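Misto Street Food Weekends: progress report to the Rautiainen Fund

We have now held seven of the weekends paid for by the grant. The last one sold 388 plates, up from 346 the time before. Dumplings and grilled corn did best. The soup stall closed early both days and will move nearer the entrance.

Stall fees stay at $40. Two cooks asked to pay in installments and we agreed.

The shared kitchen passed its inspection in the morning and was in use by noon. We still need a second hand sink – the quote came in over budget, and Chantelle Steyn is getting another. The tasting cards for children have not been printed. That money is unspent and we would like to carry it over.

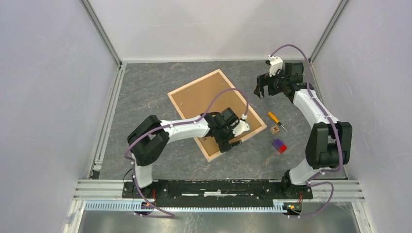
Clollon, September

Receipts are in the folder we sent with the last report. Please send questions on the sink or the carryover to Yaneth Montoya. We plan to open stall bookings for the next weekend once we have your answer on the carryover.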